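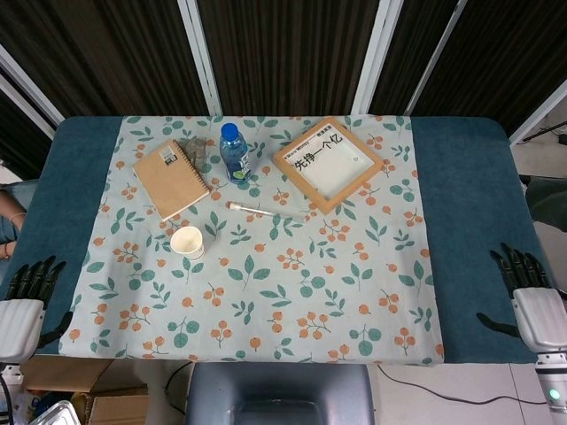
Home Features Technology Back issues Subscribe

Last updated: January

Tidy-up time for Iver

I've been told off by a lot of people for the state of my desk, so I had a soft spot for Iver before we'd even met. Iver is the robot at Flaltau, a small research outfit with very good biscuits, and all it does, day in and day out, is put tables in order.

Bohdan Pylypenko runs the project and talks at a terrific speed. What his group wants to know is dull to say and (I promise) lovely to think about: if you teach a robot to clear a table, how much should you change the table between lessons? Do you show it the same neat layout again and again until it's really good at it, or do you muddle things up every single time?

They tried both. A person wears a pair of sensing gloves and does the job, and Iver's two black hands copy along while everything gets recorded. One set of 200 lessons used a single fixed layout. The other set, also 200, never used the same layout twice. Notebook, paper cup, paintbrush, water bottle, all shoved somewhere new. Even the tablecloth got swapped. My favourite is the pale green one with leaves and little orange berries, which looks like it should have a Victoria sponge on it!

Hanna Skoryk did a good share of the glove work and let me have a go. It's a horrible feeling at first. You reach for a cup and your own fingers are fine, but the ones over the table are half a beat behind you, and a paper cup doesn't forgive much. I crushed two. Hanna said the paintbrush is worse, being thin and flat on the cloth, and she was right – I spent ages pinching at nothing but fabric.

Then came the test, 311 tries on layouts Iver had never met. I'd assumed the muddled lessons would win by a mile, and in the end they did come out ahead, but the bit that got everyone arguing over lunch was how slowly it happened. For the first 112 muddled lessons the robot was plain bad, worse than its tidy twin. Svitlana Levchenko, who wrote the training software (it's called Gredetti, after a café, long story), showed me the graph. It lies there like a dropped sock and then up it goes.

"We nearly stopped at 100," she told me, and pulled a face.

There's plenty still to sort out. Clear bottles are a pain for the cameras, soft crumpled things are a pain for everybody, and about 5 minutes is a long time to wait for a table to be cleared. Bohdan wants to try drawers next. Svitlana would like to do the bottles properly first, and when I left they were still going at it in the corridor, with Hanna already back in the gloves.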